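À propos de l'atelier

Bonjour et bienvenue ! Moi c'est Consolacion, Consolacion Baluyot pour les factures, et je tiens l'atelier Cekinent, où l'on répare, renfile et redresse les bijoux que plus personne ne veut toucher. Les colliers de communion, les bracelets fantaisie des années soixante-dix, les clips d'oreille dont le ressort a lâché, les sautoirs en verre qui ont explosé un soir de mariage sur le carrelage de la salle des fêtes (on m'apporte les perles dans un sachet de congélation, et très bien, continuez).

On me demande souvent d'où vient le nom. Cekinent, c'est le mot que ma fille a écrit sur la porte de sa chambre à cinq ans, le jour où elle avait installé un magasin de boutons. Je n'ai jamais su ce qu'elle voulait dire, elle non plus. Quand il a fallu remplir le formulaire, j'avais trois idées sérieuses, toutes déjà prises, alors j'ai mis celle-là.

Comment je suis arrivée là

J'ai commencé chez Gounder, une bijouterie-horlogerie de centre-ville avec une sonnette à l'entrée et un patron qui repassait ses mouchoirs. J'y étais vendeuse. L'établi se trouvait au fond, derrière un rideau, et je passais mes pauses à regarder l'ouvrière faire des nœuds entre les perles avec une aiguille et une pince, tellement vite que je n'y comprenais rien. Un hiver elle s'est cassé le poignet et il restait une pile d'enveloppes à rendre pour Noël. Elle s'est assise à côté de moi et elle m'a dicté les gestes. Mon premier collier, je l'ai refait 4 fois. Le quatrième était encore un peu raide vers le fermoir, mais la cliente l'a mis tout de suite et elle est partie avec.

Après Gounder j'ai fait quelques années chez Kullitz, en sous-traitance, dans un atelier beaucoup plus grand. J'y ai appris à souder proprement, à lire un poinçon, à ne pas promettre un délai que je ne pouvais pas tenir. Je m'y suis aussi ennuyée, il faut bien le dire : on ne voyait jamais les gens. Les pièces arrivaient dans des bacs avec une référence et repartaient dans d'autres bacs. Moi j'aime quand on me raconte que la broche vient d'une tante fâchée avec tout le monde, ou que le bracelet a passé un été entier dans un bac à sable !

Ce que je fais

Surtout du renfilage. Perles de culture, perles de verre, corail, nacre, graines, résine, plastique, tout m'intéresse. Je travaille sur fil de soie ou de nylon selon le poids, avec un nœud entre chaque perle si vous le souhaitez (c'est plus long, c'est plus cher, et si le fil casse vous n'en perdez qu'une). Je change les fermoirs, je recolle les perles sur les tiges de boucles d'oreilles, je remets au rond les joncs écrasés quand la matière le permet. Le métal oui, la résine parfois, le verre évidemment non.

Je ne fais pas de sertissage de pierres précieuses, pas d'estimation, pas d'achat d'or. Pour les montres, allez voir ailleurs, je serais capable d'en faire des confettis.

Un rang simple noué demande le plus souvent une petite semaine. En octobre et avant les fêtes, comptez davantage, je préviens toujours au moment du dépôt. Le devis est gratuit et je le note au dos de l'enveloppe, comme on faisait chez Gounder, avec votre nom et ce que vous m'avez dit du bijou. Le plus long collier passé par ici comptait 719 perles de rocaille, un sautoir à trois tours. Je le sais parce que la propriétaire tenait au chiffre exact et que nous les avons recomptées ensemble, avec du thé.

L'atelier et les gens

Nous sommes deux et demi. Il y a moi, il y a Sikura, mon associée de l'autre côté de la cloison, enfin pas une personne, c'est la petite mercerie qui partage le local et la bouilloire avec moi. Je dis « nous » par habitude. Vous entrez par chez elle, vous passez devant les rubans, et l'établi est sous la fenêtre du fond. Le demi, c'est ma fille, la dame aux boutons, qui vient m'aider pour les expéditions quand ses cours le permettent et qui a une bien meilleure écriture que moi.

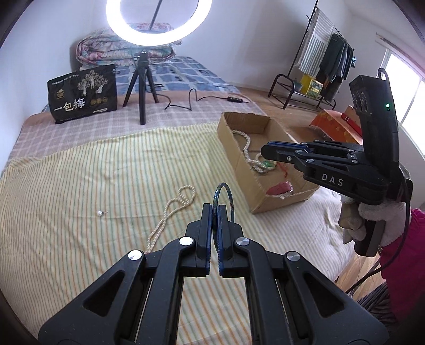 Pour les envois, justement, c'est tout simple. Vous m'écrivez avant, vous me dites ce qui ne va pas, et je vous réponds si ça vaut la peine de poster. Parfois non ! Il m'arrive de vous expliquer comment refermer un anneau vous-même avec deux pinces plates, en le faisant pivoter sur le côté sans jamais l'écarter, et l'affaire est réglée. Si vous postez, mettez chaque bijou dans son propre sachet, avec toutes les perles retrouvées, même les abîmées, elles me servent pour comparer les teintes.

Et puis il y a les soirées renfilage, à 19 heures, une fois par mois. On est 5 autour de la table, je ne peux pas asseoir plus de monde. Chacun apporte son collier cassé et repart en sachant faire un nœud qui tient. Je fournis le fil, les aiguilles et la cannelle pour le thé. Les débutants sont les bienvenus, les très bavards aussi, je dois avouer que je ne suis pas la dernière.

Pour entretenir vos perles en attendant : un chiffon doux après les avoir portées, jamais de parfum dessus, et on les range à plat. Un collier de perles suspendu à un clou finit par se détendre, j'en vois passer tous les mois.

Me trouver

L'atelier est au 133, entrée par la mercerie Sikura. J'ouvre à 10 heures, je ferme pour déjeuner, et l'après-midi je suis là jusqu'à ce que la lumière baisse. Si le rideau est tiré, frappez au carreau, je suis probablement en train de chercher une perle par terre.

Consolacion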